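**How a bike trail gets made (for kids who ride them)**

Quick one today, lots to get through before the ride at 2!

So. You're zooming along a forest trail at Skerham. Bumpy bit, bendy bit, big splashy puddle. Did it just grow there? Nope. People made it, with spades mostly.

### First, the walk

Before any digging, trail builders walk. Up and down the hill, in the rain if they can. Sounds daft but rain shows you where the water wants to go. Water is the big enemy. It runs downhill, picks up bits of soil and takes them along. That's called **erosion** (say it: ee-ROH-zhun). Leave it long enough and your lovely trail is a ditch.

They tie little ribbons on the trees to mark the way. Please don't pull them off.

### Then the bends

A trail straight down a hill is fast – and it washes away in one winter. So trails go sideways across the slope, then turn, then go sideways again. The Clovance loop has 9 turns like that. The bottom one has a bank on the outside, called a **berm**. Your tyres push into it and round you go.

The whole loop is 498 metres long. You could walk it before your sandwich.

### Clearing the way

Plants don't know it's a trail. They just grow. Brambles, nettles, saplings, all leaning in for the light. In July it's worst, everything shoots up at once. So somebody has to cut it back, and the leaves get picked up after. Wet leaves on a corner are slippy as soap.

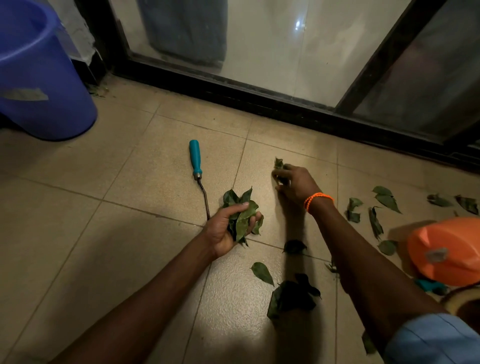

*Two hands, lots of leaves.*

Roots are different. Roots hold the soil together so the builders leave most of them in. Bump bump bump. Good practise for your knees.

### Words to know

- **Berm** – a banked corner
- **Erosion** – soil getting carried off by water or wind
- **Drain** – a dip or channel that lets water off the trail
- **Line** – the path your wheels take

### Can you help?

Yes! 2 easy things.

1. Don't skid. Skids dig grooves, grooves fill with water, and you know what hapens next.
2. Ride through the puddle, not round it. Going round makes the trail wider and squashes the plants at the side.

Got a muddy bike after? Brush it, then a bit of oil on the chain. The Frandsen trail sheet has a drawing of where the oil goes, ask for one at the hut.

Next time: why the Festero track is made of stones and not mud. Bring a helmet. Bring a snack.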